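MILLISEO DEMONSTRATION DATA WORKING GROUP

Minutes of the March meeting

Present: representatives of the Fasham site, the Pruitt site, and the Stakis review team. The chair and the recording secretary attended from Fasham.

The meeting was called to order at 9:30 a.m. The minutes of the February meeting were approved with one correction: under item 4, "operator station" was changed to "recording station."

1. Status of collection

The Fasham site reported that 879 demonstrations on the two-arm station have been recorded and accepted against the target of 1000. The remaining demonstrations will be gathered on the cable and board tasks, which have fallen behind the container tasks. Fasham asked that the target not be raised before those tasks are finished. The group agreed.

The Pruitt site reported that its own station is assembled but has not yet produced accepted recordings. Calibration of the right arm is to be repeated after the mounting plate is replaced. Pruitt expects to submit a trial batch of 20 demonstrations before the next meeting, for review only. These will not be added to the total.

2. Layout of the work surface

The group reviewed the layout used at Fasham. Under the current written procedure, the operator resets the items to a starting position before each demonstration, and small differences in placement are allowed. Stakis stated that the differences in the accepted set are too small in some sessions. A policy trained on the January batch performed acceptably when the board was near its usual position and poorly when it was moved toward one arm.

Fasham replied that operators had been told to keep the board centered so that both grippers could reach its upper corners, and that this instruction had never been withdrawn. It was agreed that the instruction will be replaced. Operators will shift and turn the board between demonstrations within the limits set out in Appendix B, and the items along the far edge will change places at the start of each session.

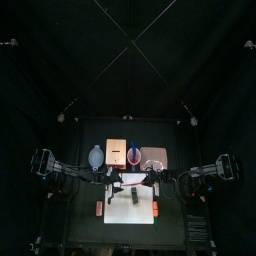
Pruitt asked whether a changed layout would make the older recordings unusable, and said it would rather start late than train its operators on a procedure that might be dropped by summer. Stakis answered that the older recordings will be kept and given a separate layout tag, and that the training team can weight the two groups as it sees fit.

The question of see-through items was raised again. The row behind the board now includes a translucent bottle, cup, and tray along with a light wooden box. Stakis considers the translucent items useful and asked that they stay. Fasham noted that operators take longer on them – partly from caution, partly because the edges are hard to judge on the monitor – and asked that the time limit be extended for these items only. The extension was approved.

3. Rejected demonstrations

Stakis presented its review of rejected recordings. The most common cause was a long pause at the start, before either arm moved. The second was a dropped item that the operator picked up and used again without marking the event. Stakis wishes to keep recordings of the second kind, as recovery from a drop is a behavior the system should learn, but only where the drop is marked.

Fasham asked for a single key on the operator console for this purpose. Pruitt has a working version and will share it. Pauses at the start will be trimmed by script, and the untrimmed files will be kept in the archive.

There was discussion of whether one operator's style should be allowed to dominate a task. No limit was adopted. Stakis will report the share of recordings by operator code at the next meeting.

4. Written task descriptions

The group reviewed the short text attached to each demonstration. Several descriptions name the arm to be used, while others name only the item and where it should go. It was agreed that both forms may remain, provided the form is recorded in the task sheet. Descriptions that mention color will be checked against the item list, as two items were replaced over the winter and the text was not updated.

5. Action items

Fasham: issue the revised layout instruction and a copy of Appendix B to all operators; correct the color terms in the task sheets.

Pruitt: complete calibration of the right arm; submit the trial batch; share the console key configuration.

Stakis: add the layout tag to existing recordings; prepare the report by operator code; circulate the trimming script for comment.

6. Other business

Pruitt asked that future meetings begin at 10 a.m. There was no objection. The request for a second archive drive was held over until a price is available.

The meeting was adjourned at 11:10 a.m.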